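The Kostent Road

Rosaire Doucette drove the bread route for eleven winters before his brother-in-law left him the house in Dukville. He kept driving it afterward. The house had a dry cellar and a bad roof, and the bread money went into the roof.

The route started at the Obradović bakery at four in the morning. It went down through Dukville, across the river, up to Drimska, and then out along the ridge to Kostent, where there was one store and a school. From Kostent he came back empty, or nearly. The whole loop was 82 miles. In August he could do it in under three hours. In January he did not think about how long it took.

Old Obradović had died in the spring and his daughter Vera ran the bakery now. She was a tall woman who wore her father's coat. She had changed the flour and the hours, and people complained about the flour for a month and then forgot. She paid Rosaire on the same day her father had, in the same kind of envelope.

"There's a letter for you," she said that morning. She had put it on top of the rye. "It came here. It doesn't have your street on it."

He put it in his jacket and loaded the truck. It was snowing a little, the dry kind that blows off the windshield. He left the bakery with the heater on high and the window open an inch, the way he always did, to keep the glass from fogging.

He read the letter in Dukville, parked behind the diner while the cook carried in the rolls. It was dated 13 January 2018, two days before. It was from his son.

He had not heard from Paul in seven years. There had been a quarrel over the sale of some land, and over the money from it, and after that over things that had nothing to do with land. Paul had moved away and then moved again. Rosaire knew the name of the last town and had looked it up on a map once.

The letter was a page long. Paul wrote that he was working steady and that he had a daughter. He wrote that she was four and had started asking about who everybody was. He did not ask for anything. At the bottom he had put a phone number and under it the words "evenings are best."

The cook knocked on the window.

"You all right?"

"Fine," Rosaire said. "You're short one tray. I'll bring it tomorrow."

"We're not short."

"Then you're not short."

He crossed the river. The bridge had been salted, and the road on the far side had not. He went up the grade to Drimska in second gear behind a milk truck, and he thought about the land. It had been nothing much, a field with a creek on the low side. They had gotten 700 dollars an acre for it, and he had thought that was a good price. Paul had said he would have paid more than that himself if anyone had asked him. Rosaire had not asked him. He had thought a young man with no money was not somebody you asked.

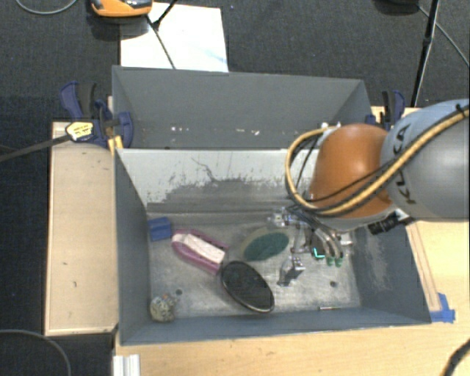
In Drimska he had three stops. The first was the grocery, where the owner's mother signed the slip with her whole name, very slowly, and then read it over. The second was the nursing home. He carried the trays in through the kitchen and set them on the steel counter, and one of the aides gave him coffee in a paper cup. The third was the church hall, which took two dozen rolls for the lunch. The door was locked, so he left them in the box on the porch and put the brick on the lid.

He sat in the truck and finished the coffee. He got the letter out again and looked at the handwriting. Paul had always pressed hard. You could feel the words on the back of the page with your thumb. His mother had written like that too, and the grocery lists had come through on the next sheet of the pad. After she died there had been a blank pad on the kitchen windowsill for a long time, and if you held it to the light it said eggs, lamp oil, something for Paul's cough.

The boy had coughed all that winter. Rosaire had driven him along on the route some mornings, wrapped in a blanket on the seat, because there was no one to leave him with. He had liked Kostent best. There was a dog at the store then, a brown dog that could open the door by leaning on it.

The ridge road was worse than he expected. The wind had taken the snow off the high side and piled it on the low side, and in the cut past the quarry he had to stop, get out, and shovel a way through. It took him most of an hour. He was 53 when he started driving for Obradović and had thought of himself as old then. He put the shovel back behind the bread and stood for a minute with his hands under his arms.

A plow came from the other direction while he was standing there. The driver put his window down.

"You could have waited for me," he said.

"I didn't know you were coming."

"I come every day."

"Well, I know it now," Rosaire said.

The store in Kostent had been open for hours by the time he got there. A woman and her two boys were standing by the stove. He brought in the white bread and the rye and stacked them himself, turning the loaves so the tags faced out. The storekeeper, whose name was Lisle, took the old loaves off the shelf and put them in a sack for her chickens.

"Bad up there?" she said.

"The cut was full. It's open now."

"You want to warm up?"

He said he did. He pulled off his gloves and laid them on the fender of the stove. The boys looked at him and then went back to whatever they had been arguing about. It was something to do with a sled and whose turn it had been.

"You still have that phone?" he asked.

"It's where it always was."

He went to the back, past the feed and the motor oil, and stood in front of the phone on the wall. He got the letter out and flattened it against the boards. It was not yet noon. Evenings are best, it said. He read the number through to himself and then read it again, to see if he had it without looking.

He folded the letter and came back to the front.

"Nobody home?" Lisle said.

"I'll try them tonight."

She gave him the slip and he signed it. One of the boys wanted to know if the dog on the old calendar behind the counter had been a real dog. Lisle said it had, it was her father's, and that it used to let itself in.

"How?" the boy said.

"It leaned on the door," said Rosaire. He picked up his gloves, which were hot and stiff, and worked his fingers into them. Then he asked Lisle if she had any of those small wooden animals left, the ones her cousin carved, and what she would take for the bear.

She told him, and he paid it, and she wrapped it in a page of newspaper. He put it in his jacket with the letter and went out to start the truck.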